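Section 4: Making up the bed after assembly

Read this section once the Drumcombe bed base is bolted together and the headboard is fixed. Allow 30 minutes. Keep the hex key within reach, as the side rail bolts are checked again at step 7.

Before you start

Leave 90 cm of clear floor on at least one long side. If you also bought the Pullby open shelving unit, stand it beside the headboard and anchor it to the wall first (see Section 3). Leave the shelves empty until the bed is made up.

CAUTION: Do not kneel on the base without the mattress in place. The slats are rated for spread loads only.

Fitting the sheet

1. Lower the mattress onto the base and push it up to the headboard.

2. Unfold the fitted sheet in the centre of the mattress with the care label at the foot end.

3. Hook the two headboard corners first. Lift the mattress corner with one hand and pull the elastic well under with the other.

4. Move to the foot end and repeat. If the last corner won't reach, the sheet is probably turned sideways. Take it off and rotate it.

5. Smooth the sheet from the middle outwards with a flat hand. Light creases across the middle are normal with a new sheet and ease after a few nights.

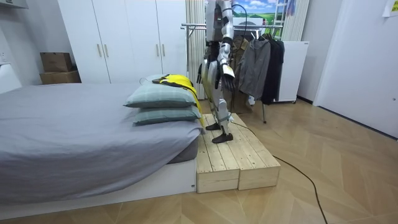
Grey fitted sheet in place, pillows at the foot end. 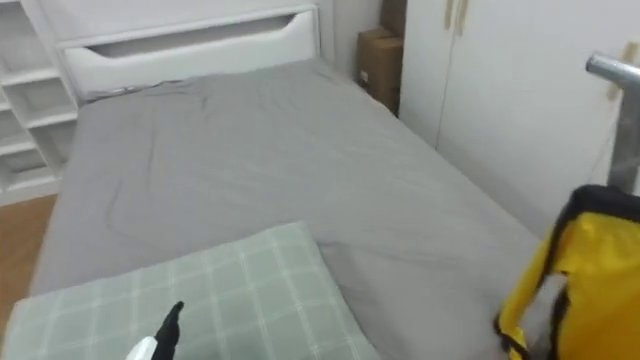
6. Put the pillowcases on with the seam to the outside edge, then lay the pillows side by side against the headboard. Keep them below the slot so it stays free as a handhold.

7. Check the four side rail bolts and tighten any that have moved. Do not use a power driver.

NOTE: Clothing left on the bed can mark a pale sheet, particularly dark trims that haven't been washed before. Hang it up or fold it away before you smooth the sheet.

Moving the bed

Strip the bed and take the mattress off before moving the base. Two people should lift, one at each end. Do not pull the bed by the headboard slot, and do not drag the base over parquet or other timber floors. Felt pads are in the Hegarty fittings bag, part 89.

Care

Wipe white panels with a damp cloth and dry them straight away. Do not use bleach or cream cleansers. Check all bolts again each December, or whenever the bed has been moved.

For replacement slats, see the Ircombe parts list in Section 6.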